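Dumumero adds lens width matching to its frame fitting app

July 2023

Eyewear retailer Dumumero has released version 2 of its frame fitting app for phones and tablets. The update adds measurement of the distance between the pupils and a filter that removes frames too narrow or too wide for the wearer. 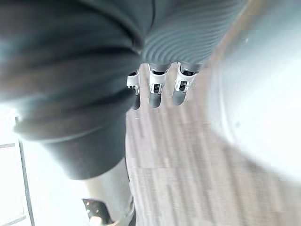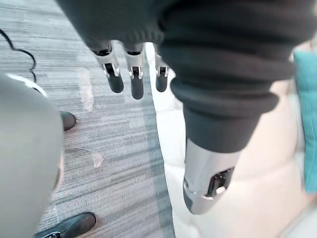 Dark gray coverings over robotic hands, seen from close up.

The earlier version, released in February, placed a flat picture of a frame over a still photo. Version 2 builds a face model from 283 points, captured while the user turns slowly from left to right. The mapping software is licensed from Nesik. Processing takes place on the device, and the face model is deleted when the session ends unless the user saves it to an account.

The catalog in the app now holds 4,000 frames, 700 of them sunglasses. Each listing gives lens width, bridge width and temple length in millimeters. Frames from the Doucet and Cillel lines can also be viewed with tinted, mirrored or polarized lenses. Gradient tints are not supported yet.

Users with a current prescription can enter it by hand or scan the printed form. Progressive lenses still require an in-store fitting, as the app does not measure the height of the pupil within the lens. Strong prescriptions trigger a notice on edge thickness, and rimless styles are hidden from the results.

The app is free. Saved accounts can store up to 50 frames for side-by-side comparison, and a saved set can be sent to a store before a visit. Version 2 needs a front camera and will not run on the oldest tablets covered by the first release. Those devices keep the earlier version, without new catalog entries.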